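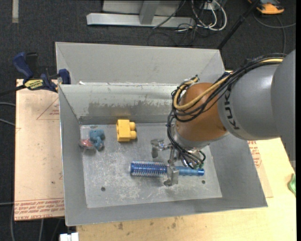

Dorodora

Hi! This is the grasp planner I run on our KUKA arm for picking mixed stuff out of a metal bin (toys, building blocks, a hairbrush, whatever is in there). It takes one view of the bin, proposes grasps for the two-finger gripper, and throws out the ones that would put a finger through a wall.

What's in the repo

planner/ has the grasp sampler and the wall check
bridge/ talks to the arm controller
replay/ steps through old logs, no arm needed

Getting going

Start with replay, please! Run make replay and you should get a window with the top 5 grasps drawn on the bin. If it stays black, your config still points at my home folder (sorry, fixing that).

Measure your own bin and put the numbers in bin.yaml. The sloping sides matter a lot, and my first version treated them as straight up and down, with scraped fingers to show for it.

Known problems

Shiny or see-through things give patchy depth, so the planner often skips them. It retries up to 3 times and then moves on. Long handles are also a pain – it loves to grab near one end.

The wall check started life as Kamran Shirazi's code from Flirholm. Bugs in it now are mine.

Last updated 2025-05-26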